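Storage Bins: Care and Sorting FAQ
Skolutthorpe Returns Room - revised 3rd May 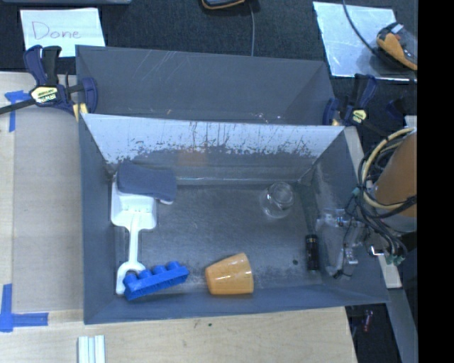
Gray bins by the sorting table, with mixed small goods in the front one.

What goes in a mixed bin?
Small household goods with no assigned shelf: cups, toy blocks, dustpans, soft pads and similar. The limit is 22 items per bin, whatever their size.

Can glass go in with hard plastic?
For sorting at the table, yes. For storage or transport, no. Wrap each glass separately and move it to a Filow divider box before the bin leaves the table.

What about batteries?
Loose batteries do not stay in mixed bins. Tape both ends and put them in the battery tub. If an item only looks like a battery, treat it as one until the label has been read.

Are scratches on the floor or walls a fault?
No. Pale scratches and cloudy wear marks are cosmetic. Withdraw a bin if a crack can be felt with a fingernail or if a corner flexes when pressed.

How is the inside cleaned?
Warm water, 200 ml to a capful of dish soap, applied with a soft cloth. Rinse and air dry upside down. Scouring pads are not used - they deepen existing scratches and the dirt then holds.

Which way do long items lie?
Along a side wall, handle toward the front. A dustpan stored this way leaves the rest of the floor clear. Flat soft items may rest on top of it.

Do cups have to stand upright?
Only if they contain something, and they should have been emptied at intake. An empty plastic cup may lie on its side.

Can the bins be stacked?
Empty bins nest up to 175 cm from the floor. Loaded bins are not stacked. The walls slant, so an upper bin will sit down onto the contents of the lower one.

Where do labels go?
Front outer wall, upper right. Use Van Acker removable labels, sold in rolls of 200. Older Tirgate labels leave residue and are being phased out; remaining rolls may be used until September.

How often is a mixed bin emptied?
At the end of each sorting shift. Check the floor of the bin for grit and small fragments before it is refilled.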